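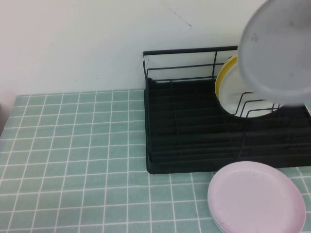

4.2 Where the plates go: racks, drip trays and the order of drying

Of all the household objects our participants talked about, the dish rack was the one they apologized for most and thought about least. We had expected long conversations about sinks and sponges, and we did get a few of those, but again and again people drifted back to the rack, to how much room it took, to what belonged in it and what did not, and to the relative (there was very often a relative) who loaded it wrong. Of the 521 households in Trurncombe and Somlow that returned our kitchen diary, 487 kept a rack of some kind out on a counter or table at all times, and only a handful said they ever put it away between meals.

Most of these racks had the same two parts, a wire frame to hold things up and a tray beneath to catch the drips. Their owners spoke fondly of the frame and rather grudgingly of the tray, which has to be emptied and wiped and is easily forgotten for a week. Where the rack stood was also a matter of some feeling. Pushing it back against a wall was by far the favorite arrangement, and people explained this to us in terms of elbows: a rack against the wall leaves a stretch of clear table in front or to one side, and that stretch is where the rest of the work gets done. Several diarists kept a wipeable cloth under everything and were quite happy to let it take the splashes.

Inside the rack, plates came first. Diarists who wrote at any length about loading described starting at one end and filling the slots in order, with the plates on edge and close together, and leaving the open part of the rack for bowls, cups and whatever turned up later in the evening. Habibur Navaratnam, who carried out the home visits in Somlow, began calling this the "plate end" in his notes, and the name stuck with the rest of us. Even in homes where no two plates matched, the plate end was kept with real care. Plates of different colors stood one behind another in the same few slots, and we met very little interest in sorting them (one retired baker in Trurncombe did sort hers, by the person who had eaten from them, and we enjoyed that visit enormously).

The plate that is not in the rack turned out to be just as interesting to us. Figure 3 shows a yellow plate and a white one standing at the plate end, with a light gray plate lying flat on the cloth just in front.

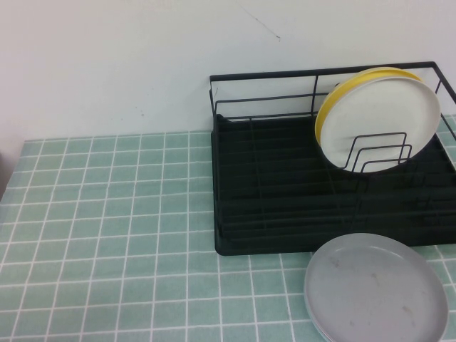
Figure 3. Two plates upright in the wire holders and a third flat on the table by the drip tray.

We came to call this position "the doorstep." In the diaries, a plate on the doorstep might be waiting for a slot, waiting for a towel, or waiting for somebody to decide whether it needed another wash, and the writers themselves were not always sure which. Forty-one households mentioned leaving a plate there overnight. We return to these entries in Section 5, where the question of who finally moves the plate is taken up together with the interview material.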